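Derka Filiale Belton, Prüfliste Schuhpräsentation
Stand Juli, Durchgang vor Öffnung, Beginn 7:40 Uhr
i.O. = in Ordnung, M = Mangel, n.g. = nicht geprüft

1. Tisch

1.1 Steht fest, wackelt nicht: i.O. Filz hinten links nachgeklebt, beim letzten Mal schon bemängelt.
1.2 Oberfläche ohne Splitter: i.O., mit der Hand drüber. Vorderkante etwas rauh, schleifen wenn Zeit.
1.3 Reiniger Dalov, Rückstände: keine. Bitte weniger nehmen, 10 ml reichen für die ganze Platte.
1.4 Belastung laut Datenblatt 200 kg: steht auf dem Aufkleber unten, noch lesbar. i.O.

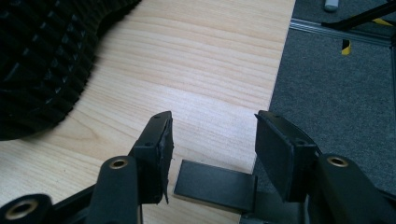 Zu 1.2: Tischplatte, helles Holz

1.5 Durchgang bis zum Regal frei: i.O.

2. Schuhständer (der mit den Etagen, rotes Tablett oben)

2.1 Sockel liegt plan auf: i.O.
2.2 Rotes Tablett, Rand ohne Risse oder scharfe Stellen: i.O. Staub in den Rillen, mit Pinsel raus, Tuch bringt da nix.
2.3 Kugeln links und rechts am Tablett: rosa fest. Gelbe hat Spiel, M. Kleinteil, Kinder ziehen da dran!! Kleber bei Amano mitbestellen.
2.4 Schuh steht sicher: i.O., aber die Spitze geht über den Tablettrand raus. Kippprobe 3 mal gemacht, blieb stehen. Größere Modelle trotzdem nicht da drauf.

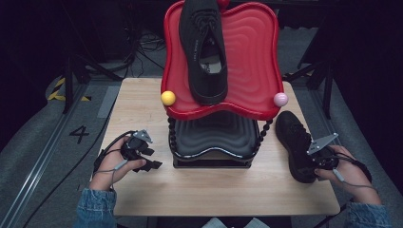
2.5 Säulen, beide Seiten: handfest nachgezogen, rechts war locker. Beim nächsten Mal zuerst schauen. Wer den Ständer trägt bitte am Sockel anfassen und nicht oben am Tablett, dann passiert das auch nicht dauernd.
2.6 Untere Etage: heller Rand sauber, i.O. Nichts drunterschieben, Preisschilder schon gar nicht.
2.7 Gewicht oben: höchstens ein Schuh. Paar nur wenn der zweite auf dem Tisch daneben steht.

3. Ausstellungsschuhe (schwarz)

3.1 Schnürsenkel nach innen gesteckt: M, hängen immer wieder raus. Ist beim Abstauben schnell erledigt, bitte machen.
3.2 Innensohle sauber, liegt an: i.O.
3.3 Geruch: i.O.
3.4 Sohlen

Ausstellungspaare werden öfter anprobiert als gedacht, also Sohle jedesmal mitprüfen. Schuh dafür auf die Seite legen, Lampe von der Seite. Bei dem schwarzen Modell mit dem Waffelprofil, lauter kleine Noppen in Reihen, setzt sich Sand zwischen die Blöcke und der kratzt dann das Tablett. Ausbürsten trocken, von der Ferse zur Spitze. Am Netzgewebe vom Obermaterial nicht mit der harten Bürste ran, gibt Fäden.

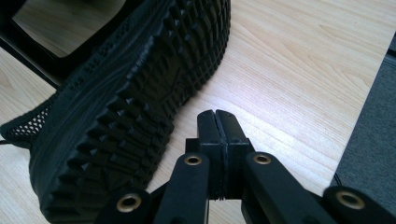

Steinchen und Glas aus dem Profil immer mit Zange, nie mit dem Fingernagel, hatten wir letztes Jahr einmal mit Pflaster. Glatter Gummirand außen rum nur feucht abwischen. Die schwarzen Noppen laufen über die ganze Sohle, also auch oben Richtung Spitze schauen, bei seitlicher Lage liegt das hintere Ende im Schatten und wird gern übersehn. Ergebnis: i.O.

4. Offen

Gelbe Kugel kleben, bis dahin abnehmen und ins Fach 14
Vorderkante Tisch schleifen
Pinsel nachkaufen, der alte haart
Nächste Prüfung August, gleiche Liste

Ende 8:15 Uhr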